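Liebe Mitglieder, liebe Freundinnen und Freunde des Kartsports,

der Mai war für unsere Langstreckenmannschaft ein Monat, von dem wir im Vereinsheim noch eine ganze Weile erzählen werden, und weil viele von euch nicht mit nach Clurnimness fahren konnten, soll es dieses Mal etwas ausführlicher werden. Holt euch also ruhig einen Kaffee dazu.

Angereist sind wir mit 2 Karts, elf Leuten und entschieden zu vielen Kühltaschen. Die Strecke war für die meisten von uns neu. Zubaida Gilani war als Einzige schon einmal dort gefahren und hat uns am Vorabend zu Fuß um den Kurs geführt, von der langen Geraden hinunter in die Senke und wieder hinauf zur Zielkurve. Besonders vor der Doppelrechts hat sie gewarnt, weil man dort leicht zu früh einlenkt und dann den ganzen Schwung für die Gegengerade verliert. Wie recht sie damit hatte, haben wir im freien Training gleich mehrfach vorgeführt bekommen, und zwar von uns selbst.

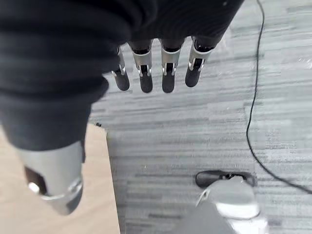 Roboterhand mit vier Fingern über grauem Teppich

Im Qualifying lief es für Hammad Bukhari mit der Startnummer 37 dann erfreulich rund. Er war früh draußen, hatte zwei Runden ohne Verkehr und stellte den Wagen auf Startplatz sechs, so weit vorn wie noch nie in dieser Saison! Zubaida kam mit dem Schwesterkart auf Rang 11 und war damit nicht ganz zufrieden, denn in ihrer besten Runde musste sie in der Senke einem Dreher ausweichen. Geschimpft hat sie trotzdem nur kurz.

Das Rennen selbst begann bei kräftigem Seitenwind, und schon in der ersten Stunde gab es eine lange Gelbphase. Unsere Box hat da sehr besonnen reagiert und beide Karts nacheinander zum Tanken hereingeholt, während vorn noch diskutiert wurde. Hammad lag danach auf Platz vier. Gegen Ende wurde es mit den Hinterreifen ein bisschen zäh, und den Fahrer vom Team Kazmi konnte er beim besten Willen nicht halten – der war auf der Geraden einfach schneller. Am Ende steht Platz fünf, und Zubaida hat sich nach einer wirklich feinen Aufholjagd noch auf Platz sieben geschoben. Beide Karts im Ziel, beide in den Punkten, da darf man sich schon mal in den Armen liegen.

Ein herzliches Dankeschön geht an alle, die geschraubt, gekocht, gefahren und nachts um halb zwei noch den Anhänger gepackt haben. Danken möchten wir auch der Firma Zutent, die uns für die restliche Saison 1.000 Euro zum Reifenbudget dazugibt. Das hilft uns sehr, denn der nächste Lauf geht über die doppelte Distanz.

Wer dort mitfahren oder in der Box helfen möchte, meldet sich bitte bei Zubaida. Schlafplätze gibt es noch, Kühltaschen haben wir genug.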